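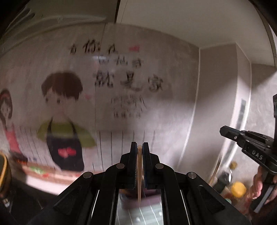
A wooden stick against the painted wall, Clomirbridge.

The Panel

The lease on Unit 18 defined a fixture as any item that could not be removed without damage to the substrate. Cormac Dolan had applied the definition to ovens, awnings and once to a bathtub. He had not applied it to a painting of a person in an apron.

He arrived on 21 March 2025 with a moisture meter, a tape, a feeler gauge and the file. The file said the unit had traded as a snack counter under the name Zelska. It said the tenant, Brennan, had given notice in February and claimed the wall panel as personal property. The landlord, Sukard Holdings, claimed it as part of the building. Each side had attached a letter. Neither letter described the panel.

Dolan described it. Ground color, pale grey. Principal figure, short dark brown hair, fringe swept to one side, olive-green top, black apron with narrow straps. Motif on the apron, pinkish red, two hearts or something close to two hearts. Second figure to the left, long dark brown hair, coral-pink garment. Under both figures, a curved band in tan and red that he entered as a table.

He paused over the word "table" and left it in.

The question was the fixing. If the panel hung on clips it belonged to Brennan. If it was bonded, it belonged to Sukard. He tried the feeler gauge at the lower edge. The blades were stiff and the gap bent away from them. He needed something thin that would give a little and would not scratch the paint.

"There are sticks," Brennan said from the counter. "I kept the sticks."

She handed him one. It was light brown and blunt at the end. He slid it up behind the panel until it met resistance, marked the depth with his thumbnail, and drew it out. He moved along and repeated this. At each position the stick stopped at the same depth and came back with a grey crumb on the tip. He rubbed the crumb between two fingers. It was rubbery and kept its shape.

"Adhesive," he said.

"A bit of adhesive."

"Continuous, as far as I can reach."

Brennan wiped a part of the counter that she had already wiped. "It was clips first," she said. "The clips rattled when the fan ran. My sister couldn't stand it. She said the people on the wall sounded as if they were chattering their teeth. So she took it down and glued it."

"When?"

"The winter before she left."

He wrote: bonded by tenant's agent, date not established. The form had a field for cost of original work. Brennan said 216, and that this was paint only, since her sister had painted it herself and had not charged for the hours. He entered 216. The form had no field for the hours.

"Which of them is she?" he asked. It was not on the form either.

"The long hair. She put herself at the edge so that the queue would cover her."

Dolan looked at the panel from the position of a customer. The finding would run to one paragraph. A bonded panel was a fixture, a fixture passed to the landlord, and Sukard had stated in its letter that the unit would be stripped to block. He checked the clause again, number 1703 in the schedule, and read on past the place where he normally stopped. A fixture of no value to the landlord could be released on request, at the tenant's risk, within 20 days of the finding.

He read it aloud, once, at an even speed.

"What does that mean, at my risk?"

"It means if it cracks, it's your crack."

"What takes off that kind of glue?"

"A wire," he said. "Two people, one at each side. Work downward from the top and keep the wire flat to the wall. Warm the glue first. Don't hurry at the corners."

He signed the sheet and tore off her copy. Under remarks he wrote: substrate sound, removal feasible. He put the stick in his shirt pocket with the pen, and found it there that evening when he was looking for the pen.

14 shares | 3 comments

Contact | © Clomirbridge Short Fiction | Back to top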